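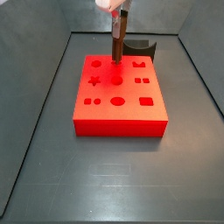
Donnie Paterson would not buy a toy at retail if you paid him, and he says most of what parents spend on new ones is money thrown down a hole. Shape sorters, blocks, stacking rings — he has had them all out of the toy library in Stundham, and he takes them back every second Saturday.

The library runs out of the old Crichton shoe store on Main Street. It has 1,000 toys on the shelves and 176 families on the books. Membership costs $80 a year, and each family can keep up to two toys per child at a time.

Sign up for our weekly newsletter. You can unsubscribe at any time.

Toy libraries in this country go back to the Depression, and for decades most people had never heard of one. Rising prices have changed that. So have small apartments, where a play kitchen takes up the same floor space as an armchair and gets used for a month.

The work behind the counter is mostly cleaning and checking. Every returned toy is wiped down and looked over for cracks. Puzzles are the slowest, and one with a missing piece goes in a bin by the door marked "Free." Sorters come back short more often than anything else in the building. Parents find the star or the triangle under a car seat in May and drop it through the mail slot in an envelope.

Battery toys were cut from the collection last year. Members had complained about the noise, and the replacement batteries were costing more than the rent on the storage room.

Paterson's daughter wanted to keep a dump truck. They renewed it twice, then she asked for the train set.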